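How to Wash Delicates Without Buying Half the Laundry Aisle

Every few months somebody tries to sell me a new product for washing thin cotton and knits. Most of it does very little. I tested the Costigan powder against plain mild detergent in January and could not tell the two piles apart.

Step 1: Check the label, then doubt it

"Dry clean only" is often the maker playing it safe. Dab a hidden seam with a damp white cloth. If color comes off on the cloth, believe the label. Silk linings and anything with glued trim I leave alone.
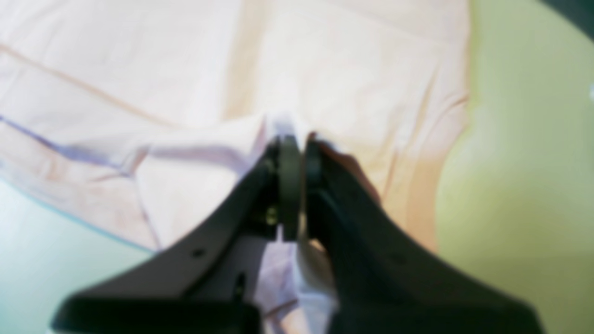
Pale colors are where the bad advice piles up. Vinegar, salt and baking soda all get recommended, usually by people who never tried a load without them. For something like the pale pink garment spread on the table, I would use cool water and a small squirt of detergent, and skip the rest.

Step 2: Soak briefly

Around 8 minutes is plenty. Wendy Rowbotham swears by overnight soaking, but her whites look the same as mine. Press the cloth down with flat hands and don't scrub. Change the water and rinse 2 times, or until the suds stop.

Step 3: Get the water out

Roll the piece in a dry towel and lean on it. Wringing stretches the shoulders. Then lay it flat and pull the folds out by hand.

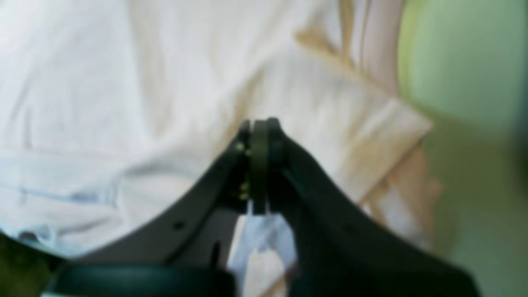 Step 4: Dry it away from heat

A rack by an open window works. I have yet to see a "delicate" dryer setting I would trust with a knit. Turn the piece over after 4 hours and leave it until the seams feel dry.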